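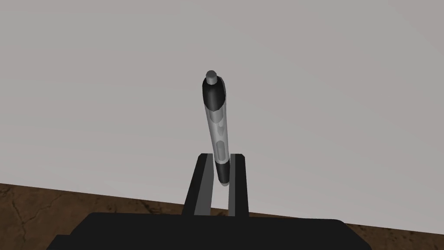
I'm building a two-finger gripper arm in my garage and I practice in a simulator before I run anything on the real one. Picking up thin things is where it goes wrong. With a pen, the approach ends with the fingers open on either side of the lower end, but the pen is nearly against the right finger and there's a wide gap on the left. When I close from there the right finger pushes first and the pen turns. Should I fix the approach or the closing?

Posted Thursday by Keegan Chan

The fingers are copies of the Zakden ones, printed at home, and the real gripper has a Clurkel servo. Both fingers are geared together, so I can't move one by itself. The sim runs at 500 steps a second and the closing move takes 184 of them.

I also checked the arm with nothing in the gripper, lifted up near the wall in my test room, past the dresser with the lamp on it. I saw no shake in that pose, so I don't think it's the joints.
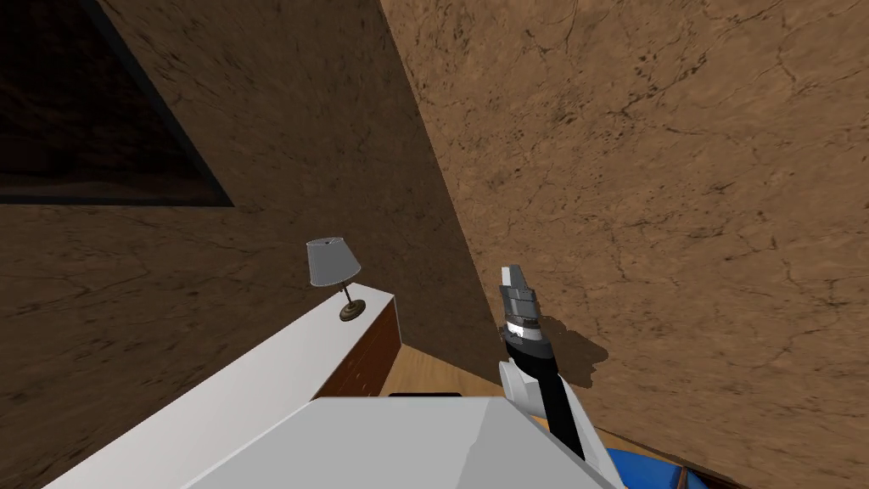 What I've tried

Closing at half speed. The pen turns slower but still turns. Raising friction on the finger pads did nothing useful. I also swapped the pen for a small photo card with a white border, to have something flat to aim at, and I can't tell from the gripper view whether the card is between the fingers or just beyond them.

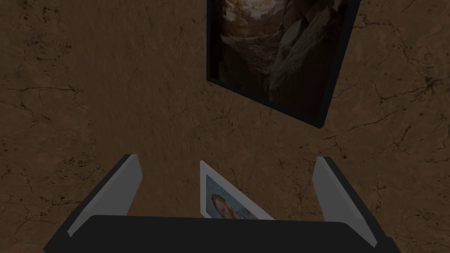 Clifford Simard

Fix the approach. With geared fingers, whatever is off center gets shoved until the second finger reaches it, and a pen will roll or pivot when that happens. Slower closing just gives you a slower shove.

Do this: stop short of the pen, work out where its long axis is, move sideways until the axis is halfway between the pads, then go in. Check the offset again before closing. If you still get a bias to the same side every time, your tool center is probably entered wrong. Mine was, after I reprinted a finger and forgot to change the number.

For the card, one view from the wrist won't give you depth. Add a second view from the side.

Judit Balogh

Use foam tape on the fingers. Works for me.

Mirko Bortolotti

Agree with Clifford on the tool center. Test it by turning the wrist half a turn and approaching again. If the pen ends up near the other finger, the error is in the tool frame. If it stays on the same side of the room, your pen position is off. Also check the servo limit on the real one. I ran a 700 gram load on a similar build and the gear had enough play to hide this completely.

Comments

Keegan Chan: Did the half turn. It swapped fingers, so tool frame. Thanks both.

Aaliyah Poirier: Foam tape came off mine in December when the garage got cold.

Judit Balogh: Clean the plastic first.

Related

Geared or separate fingers for a first gripper?
Citard controller drops connection after up to 115 moves
Printed finger pads, which filament?
Saengthong wrist bracket hole spacing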